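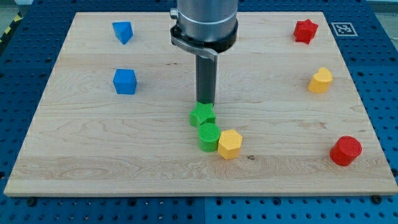

How long must a newly oiled board dry before it is returned to service?

A newly oiled board must dry for 19 hours in a ventilated room before it is returned to service. A board that has received a second coat must dry for the same period again, counted from the end of the second wiping.

Section 7. Oiling and Re-oiling of Wooden Boards

7.1 Scope

This section applies to solid wood boards, shelves and loose worktops finished with Lorkach board oil. It does not apply to veneered panels, to painted wood, or to boards supplied with the Arabzadeh hard lacquer. Lacquered boards carry a round stamp on the underside and are covered in Section 9.

Boards in daily use should be re-oiled twice a year. Boards kept in storage need one coat before they are issued. A board is due for oiling when a few drops of water placed on the surface soak in and leave a dark spot.

7.2 Materials required

Lorkach board oil, one can
Two lint-free cotton cloths for each board
Sandpaper, medium and fine, with a flat sanding block
Soft brush or vacuum with brush head
Disposable gloves
Lidded metal container, half filled with water
Four drying supports of equal height

CAUTION: Cloths soaked with oil can heat up and catch fire without a flame or spark. Do not fold, pile or pocket used cloths. Place them in the metal container under water as soon as each step is finished.

7.3 Preparing the board

1. Remove all fittings, labels and rubber feet. Keep the screws with the board they came from.

2. Wipe both faces with a damp cloth and mild soap. Do not soak the board or hold it under running water.

3. Stand the board on its edge and let it dry fully. Overnight is normally enough.

4. Sand both faces with the medium paper, always along the grain. Use light, even pressure and keep the block flat near the edges.

5. Repeat with the fine paper. The end grain takes up more oil than the faces and should be sanded until it feels as smooth as the top.

6. Remove all dust with the brush or vacuum, then wipe once with a dry cloth.

Note: Deep knife marks and burns should not be sanded out by hand, as this leaves a hollow in the surface. Send such boards to the Grunus repair desk with a completed damage slip.

7.4 Applying the oil

1. Stir the oil slowly with a clean stick. Do not shake the can.

2. Put on gloves. Pour a small amount onto the underside of the board and spread it with a cloth in long strokes.

3. Turn the board over onto the supports and oil the top face in the same way.

4. Oil the edges last. Go over the end grain a second time while it is still wet.

5. Wait 7 minutes. If dry patches appear, add a little oil to those areas only.

6. Wipe off all remaining oil with the second cloth. The surface should have no wet shine and should not feel sticky -- a sticky board has been wiped too late or too lightly.

7. Enter the board number, the date and your initials in the Workier log.

Both faces must receive the same number of coats. A board oiled on one face only is likely to cup.

7.5 Drying and storage

Leave space for air to move on every side of the board. Keep it away from radiators, direct sun and open windows in wet weather. Once dry, boards may be stored upright in the rack with a spacer between each pair. Do not stack them flat.

7.6 If the finish is unsatisfactory

Sticky surface: rub with a cloth lightly dampened with fresh oil, then wipe dry at once.

White rings: allow the board to rest for two days. If the rings remain, sand with fine paper and apply one coat.

Raised grain: sand lightly with fine paper once the oil has dried. No further coat is required.

Questions on this section should be sent to Mahnaz Bakhtiari, Finishing and Repairs, extension 186. Orders for oil and cloths are handled by Riku Tsuji in Stores.

Section last revised January 19, 2019.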